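Carnard Cleaning Kit – Set-Up Guide
Section 4: Laying out the kit before first use

Do this before you open anything. Takes a minute or so.

1. Clear a table. Cloth on top if the finish is delicate – a dark cloth is best, white parts show up on it.

2. Empty the box. Check under the flap, small items get stuck there.

3. Set out the packet, the mesh bag and the sponge block. Packet flat, back side up, so the printed panels face you. Block in front, bag to the right. Leave the bag's drawstring pulled in for now.

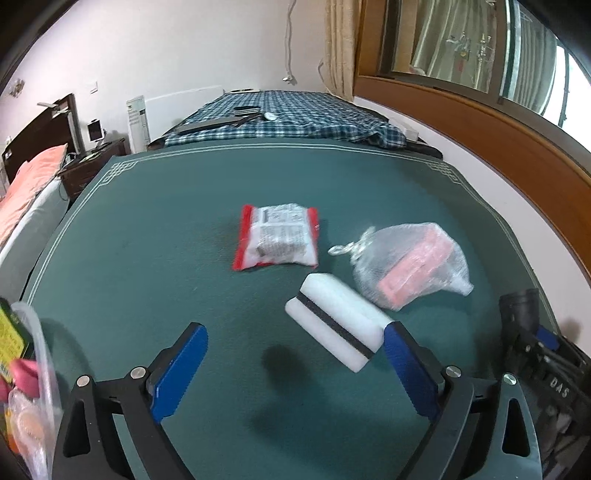
4. Read the back of the packet. All of it, then turn it over and check the seal at each red end. Split seal = don't use, set aside and call Brara parts desk, ext. 262.

5. Loosen the drawstring. Pull the neck open with two fingers, not by the loop. Slide the pink item out and check for chips.

6. Rinse the block in cool water, squeeze, let dry flat. Do not wring, it will tear along the stripe.

NOTE: Mesh bag is re-usable. Hand wash only, air dry. Keep the item in it betwen uses.

CAUTION: Keep the packet away from heat. Store below 80 F. Keep out of reach of kids and pets.

CAUTION: No bleach on the block. No dishwasher either.

Missing something? See the parts list, order code 198 for the block, 200 for the bag. Allow a week for delivrey.

Next: Section 5, First cleaning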